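Collecting on glass: a conversation with the Zarkden data team

The data group at Zarkden has spent the period from February onward recording manipulation episodes outside its own lab. The current set is called Matoušek, after the street where the first office stood. We spoke with the group's lead engineer, who asked that the team be quoted as a team. The text has been shortened.

The first question was why the set moved out of the lab at all. "Our lab tables are matte and gray," the engineer said. "Policies trained on them scored well on those same tables and fell apart on anything shiny. We had 196 hours of recordings and very little variation in the background. Adding more hours of the same kind moved the score by 2 points."

Matoušek is organized by surface. Each surface gets its own block of episodes, and each block is recorded at more than one position along the surface so that reflections land in different places. Glass is the largest block. According to the engineer, it is also the one with the highest rejection rate.

"A wrist camera over glass sees the ceiling lights twice. The reflections shift when the wrist moves, and the model reads them as edges or as objects. An operator who is watching the arm directly doesn't have this problem, so you get a good demonstration paired with a view that is hard to interpret. Those are the episodes we want to keep, provided the arm motion is clean."

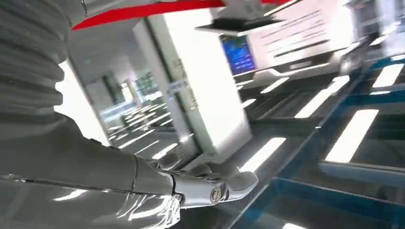

Wrist camera view over a glass surface, with ceiling lights reflected to the right of the gripper.

The gripper itself adds to the difficulty. A chrome finish picks up the walls and lights of whatever building it is in, so its appearance changes from site to site. We asked whether a painted or coated hand had been considered. "We tested a coated one. It made the segmentation easier and the data less useful, as the people who use our sets mostly run bare metal. We left it bare and put the effort into calibration."

Calibration is done at the start of each block and again after any change of position. The operator runs the arm through 16 fixed poses, and the software compares the measured hand position with the expected one. If the two disagree beyond the tolerance, the block doesn't open. Komedis supplies the logging software. Brivunitz handles storage and the first pass of automatic checks.

Those checks look for dropped frames, clock drift between the camera and the joint readings, and sudden jumps in the commanded position. They do not look at image quality. "We had a filter for glare. It threw out most of the glass block, so we switched it off and moved that decision to the reviewers."

Reviewers mark each episode as keep, keep with a note, or drop. Notes use a fixed list of 38 tags, which cover things such as reflection on target, hand partly out of view, and moving background. Free text is allowed but is not exported.

On operators, the engineer was brief. New operators record practice episodes that are stored separately and never merged. They are told to work at an even speed and to let a failed grasp stand. "If they correct it, we want the correction in the same episode. Restarting gives you a set where nothing ever goes wrong, and then the policy has no idea what to do after a miss."

Public buildings bring lighting that the team does not control. Daylight changes over the course of a block, and the log stores a start time and an exposure value for each episode so that users can split the set by lighting if they need to. Exposure is locked within an episode and free between episodes.

The next block is brushed steel, followed by wet tile. A release date has not been set. The documentation for the glass block was last revised on 11th May, and the tag list is included as an appendix.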